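Toltard Dust Filter Mesh for Desktop Computers, 2 Rolls
Item no. 973

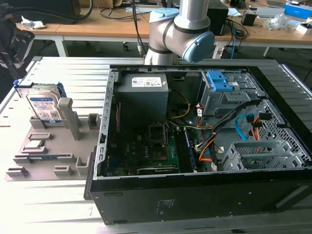
Desktop tower lying on its side, with the side panel removed.

Toltard mesh is a fine black polyester net which you cut with household scissors and fix over the air openings of a computer case. It keeps back the hair, lint and carpet fibers that otherwise collect on the fans and coolers. Many older cases were sold without any filter, and for these models the original spare part is often not available anymore. With mesh from the roll you can make the filter yourself in the size you need.

The mesh is sold in a set of two rolls. One has fine openings and is meant for the front and the bottom of the case, where the air goes in. The other is more open and is suitable for side panels with a large fan, or for small fans which have not much force. Both rolls have the same width and the same length.

What is in the box
2 rolls of mesh (one fine, one open)
1 sheet of magnetic strip, self-adhesive on one side
1 sheet of adhesive strip for plastic surfaces
Paper ruler and cutting instructions

Technical data
Material: polyester, black
Width of roll: 200 mm
Length of roll: 2000 mm
Washable: yes, by hand, lukewarm water
Manufacturer: Toltard
Distributor: Trorkeck Computer Supplies

How to fit the mesh
Please switch off the computer and pull out the power cable before you begin. Remove the old dust with a soft brush, also from the inside of the panel. Measure the opening and add a finger's width on every side. Cut the mesh, then put the magnetic strip along the edges and press it well. On a steel panel the filter holds by itself and can be taken off for washing. On aluminum or plastic the magnet does not hold — use the adhesive strip instead, and leave it overnight before you start the computer again.

We recommend to place the filter on the outside of the case where this is possible. It is easier to reach, and you see at once when it is full. Do not cover the opening of the power supply where the air comes out, and do not put two layers on top of each other.

Cleaning
In a normal living room it is enough to clean the filter when you see a gray layer on it. In a home with pets, or in a workshop, please look more often. A vacuum cleaner with a brush is good for the quick cleaning in between. For washing, use a little dish soap and let the mesh dry completely on a towel. Please do not iron it and do not put it in the dryer.

Questions we receive often

Will my computer become warmer?
Any filter takes away a little of the air flow. If your computer already runs very warm, please take the open mesh and check the temperature after fitting. A filter that is full of dust is the more frequent cause of trouble.

Can I use it for a laptop?
No. The openings of a laptop are too small and the fan is too weak.

Is the mesh also available in white?
At the moment only in black. A white version is planned for September.

Does it fit the Carrillo and Plallari mini cases?
Yes, the mesh can be cut for both. The Plallari has a plastic front — for this case you need the adhesive strip.

Delivery and returns
The set is sent in a flat carton, and the rolls may show a light fold when they arrive. It goes away after the mesh has been lying flat for one day. Unopened sets can be returned. Mesh which has been cut cannot be taken back, so please measure carefully first.

Related items
Soft brush set for fans and coolers
Magnetic strip, single sheet
Blanking plates for unused card slots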